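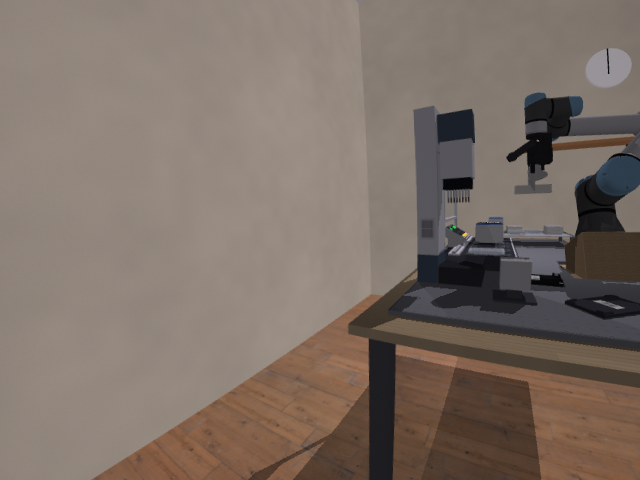 From: Imani Tillman
To: pamix-users
Date: August 26, 2023
Subject: Re: Planner rejects place pose after collision mesh update

Fahad Gilani wrote:
> Since moving to the new Drakus meshes, the planner refuses
> the last part of the place motion on the pipetting deck. The
> grasp is fine and the transfer is fine. The final descent
> fails with "start state in collision", plate against head.
> Raising the approach height to 60 mm makes no difference. Is
> this the padding again, or am I missing a setting?

It is the padding, but in a different place from last time. The January release applied it to the robot links only. The current one also pads attached objects, so the plate in the gripper grows on every side and touches the pipetting head before the descent starts. A higher approach makes that worse on any deck with something hanging over it.

Set attached_padding to 0 for the plate class and leave the link padding alone. I ran 600 seeded place motions in simulation with that change. With the old value 179 were rejected, with the new one 16.
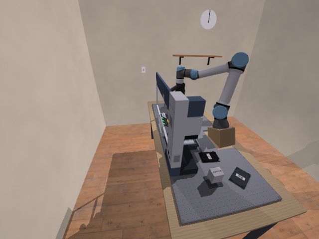
The 16 have a separate cause. In each of them the wrist solution flips between the approach pose and the place pose, and the Cartesian segment breaks at the joint limit. Seeding the IK with the last waypoint of the transfer should cure most of it. Lindgren has a branch for this, not merged yet – the unit tests still fail on Brenska's older kinematics plugin.

Two things to check on your side:

- that the plate is detached from the planning scene before you plan the retreat
- that the head is a separate object in your scene file, as the old converter merged it with the column

If it still fails after that, please send the scene file and the planner log at debug level.

Imani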